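Trucos para ordenar cajones (y que sigan ordenados)

Mayo de 2018

¡Hola otra vez! Me habéis pedido un montón de veces que cuente cómo tengo organizados los cajones de casa, así que hoy toca. Aviso de que no soy nada perfeccionista, lo que me gusta es abrir un cajón y encontrar las tijeras a la primera, y con eso me doy por contenta.

Vaciar del todo, aunque dé pereza

Yo antes ordenaba "por encima", moviendo cosas de un lado a otro, y a los dos días estaba igual. Ahora lo saco todo encima de la cama o de la mesa, paso un trapo húmedo con unas gotas de vinagre y dejo el cajón abierto mientras se seca. En el de la cocina aparecieron 8 mecheros, ¡8!, y en casa no fuma nadie. Las pilas que no sé si están gastadas las meto en un bote aparte y las llevo al punto limpio cuando se llena.

Medir antes de comprar

Este error lo he cometido yo con toda la ilusión del mundo: llegué a casa con unos separadores preciosos de Flallarus y no cerraba el cajón. Medid el ancho, el fondo y sobre todo el alto por dentro (el mío del recibidor tiene 30 centímetros de ancho y un alto ridículo). Apuntadlo en el móvil y así lo lleváis siempre encima. Si no queréis gastar, las cajas de zapatos cortadas a la altura del cajón van de maravilla, forradas con papel de regalo que haya sobrado.

Que no resbale nada

Si las bandejas bailan cada vez que abrís, poned debajo un trozo de malla antideslizante. Yo uso la de Kartha, que se corta con tijeras normales y se puede lavar en el fregadero. También sirven cuatro puntitos de masilla adhesiva en las esquinas, que luego se quitan sin dejar marca.

Las cosas pequeñas, en cuadrícula

Botones, chinchetas, gomas, llaves que no sabemos de dónde son... todo eso necesita compartimentos. A mí me gustan las bandejas de madera clara con huecos cuadrados, de cuatro por cuatro. No hace falta llenarlas el primer día: dejad huecos libres, que ya irán apareciendo cosas. Y si los cuadraditos os quedan muy hondos, un recorte de fieltro en el fondo ayuda a coger lo más menudo sin pelearse con las uñas. 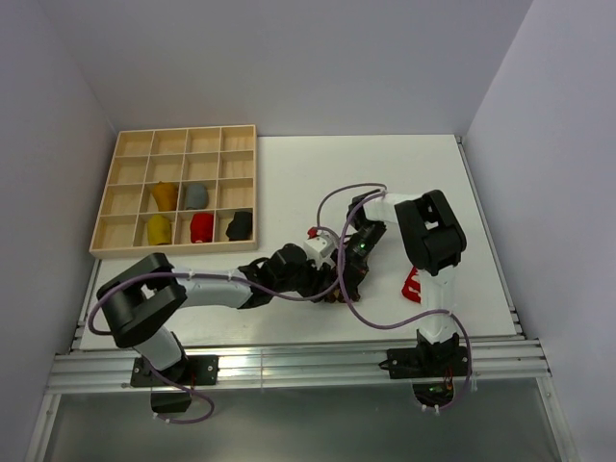

Etiquetas sí, pero a lápiz

Las primeras las hice con rotulador permanente y me arrepentí enseguida, que al mes ya había cambiado todo de sitio. Cinta de carrocero y lápiz, se borra y listo.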